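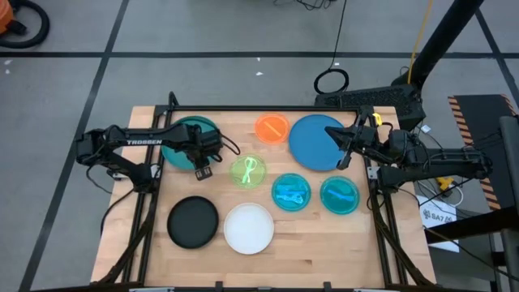
4.2 What people do with the last piece of bread

I went into this part of the study sure that bread was a side issue. My notes from the first Sunday at Lundgren barely mention it (I was busy timing how long people took to order), and it was Uchenna Olaniyan, reading those notes over my shoulder, who asked why I kept writing "basket not empty" in the margins. So we went back through everything with bread in mind, and I'm very glad we did!

We ended up with 769 table records from the two restaurants, Lundgren and Makholm. Each record covers one party from sitting down to paying. We threw out any table where the bread was never served or where someone told the waiter to skip it. What counts as a "last piece" gave us more trouble than I'd like to admit. At Lundgren the loaf comes sliced, so that was easy. At Makholm it's a round flatbread that people tear, and I had one table where three friends tore the same scrap into smaller and smaller scraps until there was hardly anything left to fight over. We settled on this rule: if a piece sat alone for the length of one course, it was a last piece, however small.

By that rule, 139 tables had a last piece that went back to the kitchen. I had expected those to be mostly couples on dates, being polite. They weren't. The tables that left a piece behind were mostly groups of four or more, and they were often the loudest, friendliest groups in the room. Couples split it, or one person just took it and the other kept talking. My favorite bit of field note from the whole project reads "she offered, he shook his head, she ate it before he'd finished shaking."

Shared dishes behaved a little differently. Both kitchens send small plates to the middle of the table, and neither one bothers to match its china. Figure 2 has round dishes and plates in a mix of colors. I did wonder whether a brightly colored plate would make a lonely dumpling stand out and get eaten sooner, but we didn't write down plate color, so I can't say anything useful. Somebody should try it.

To sort the notes I used Clustenura, which groups short bits of text by how alike they are. It put "offered to child" and "offered to waiter" together, and I spent a whole evening pulling those apart by hand. Uchenna coded the same notes separately, without seeing my groups. We disagreed on 65 of them, nearly all at Makholm and nearly all about whether pushing a plate toward someone counts as an offer. I say it does. We talked each one through and kept the label we could both live with.

One thing I want to flag before Section 4.3. Both places are in Vokden, and people in Vokden tend to know each other. A good number of diners waved at another table on their way in, and you're probably a bit more careful about grabbing the last slice when your neighbor can see you do it. I don't have a way to separate that from ordinary manners with this set of records. The takeout boxes, which come next, have the same problem to a smaller degree, as people mostly filled those while putting on their coats.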